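Home | Workshops | Student Projects | Safety | Forms | Contact

Workshop Safety Inspection: Robot Cell, Bin Picking Project
Stomdale College, Engineering Workshops
Issued by the Workshop Safety Office, September

Scope

This inspection covers the robot cell used by the second-year bin picking project (project name: Flavum). It was carried out on a Friday, before the start of supervised sessions. The group has 12 students, who work in the cell in pairs. The checklist follows the standard college form, with comments added where an item needed more than a tick. Items are marked Satisfactory, Action Required or Not Applicable. A copy must be kept in the cell folder.

Section A: Access and supervision

A1. Cell boundary marked and clear of bags and coats. Satisfactory.

A2. Authorised user list displayed at the door. Action Required. The list on display was last year's. The current list is to be posted before the first session.

A3. Member of staff present whenever the arm is powered. Satisfactory. Students confirmed that they understand this applies to short tests as well as full runs.

A4. Induction records complete. Action Required. Two students have not yet signed the induction sheet. They may observe from outside the boundary but may not enter the cell.

A5. Session times agreed. Satisfactory. Evening sessions will be moved to the morning during Ramadan at the request of the group. The supervision rota must be amended to match.

Section B: Robot and controls

B1. Emergency stop tested from the pendant. Satisfactory. The arm stopped at once on each test.

B2. Emergency stop tested from the wall button. Satisfactory. The label is faded and should be replaced when next convenient.

B3. Speed limited in manual mode. Satisfactory. The project limit is 179 mm per second, set by the supervising staff and recorded in the folder. Students may not change it.

B4. Pendant storage. Action Required. The pendant must be returned to its hook at the end of every pair's turn and must not be left on the floor. The cable is a trip hazard and the screen is easily damaged.

B5. Cables and hose along the arm secured. Satisfactory, with comment. The bundle was checked through the full range of movement used in the project programme. The operator must watch for slack whenever the gripper is lowered below the rim of the bin, and must stop the arm if any cable touches the metal.

B6. Gripper wiring. Satisfactory, with comment. Connectors are to be pushed home and checked by hand, with the arm stopped, at the start of each session.

Section C: Bin and work table

C1. Bin firmly held to the table. Satisfactory. Clamps are to be tested by hand before power is applied. If the bin shifts under a firm push, the session does not begin.

C2. Condition of bin. Satisfactory, with comment. Wear to the inner surfaces is cosmetic. The rim was checked for burrs and none were found. Gloves are nevertheless required when the bin is lifted or moved.

C3. Test pieces. Satisfactory. Blocks are to be placed only when the arm is stopped and the pendant is in the hand of the second student. 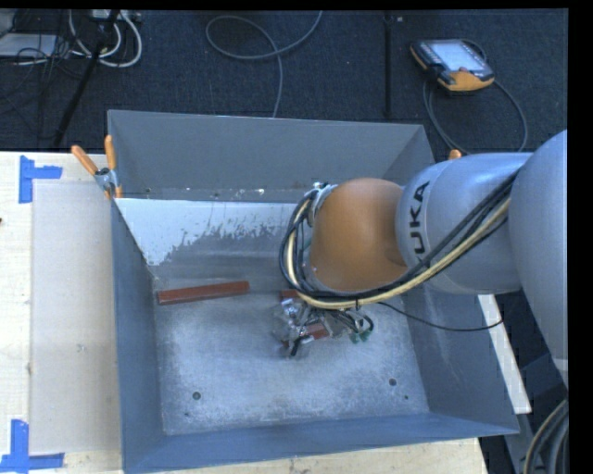
Item C3: gripper lowered into the bin, with a block on the bin floor to the left.

C4. Reaching into the bin. Action Required. One student was seen to reach for a fallen block while the arm was paused in a programme. A paused arm is not a stopped arm. The emergency stop must be pressed before any hand crosses the rim, and the rule has been read aloud to the whole group.

C5. Table surface. Satisfactory. Taped items are to be checked weekly for lifting edges. No drinks are permitted on the table.

Section D: Floor and electrical

D1. Walkways clear. Action Required. Loose cables behind the table are to be gathered and tied. The walkway on the operator's side must be kept free at all times.

D2. Portable appliance test labels in date. Satisfactory. One extension lead, asset number 315, was due for test this term and has been sent to the electrical store.

D3. Fire extinguisher present and in date. Satisfactory.

D4. First aid box. Satisfactory. Plasters to be restocked.

Summary

Five items require action: A2, A4, B4, C4 and D1. Supervised sessions may begin when A2, A4 and D1 have been closed and signed off. Items B4 and C4 concern working practice and will be looked at again during an unannounced visit. Any move of the cell to the Arkville building will require a new inspection, and this form will cease to be valid on the day of the move.

Faults found between inspections should be entered on Form 17 and handed to the workshop desk the same day.

Contact: Workshop Safety Office, Stomdale College | © Stomdale College | Back to top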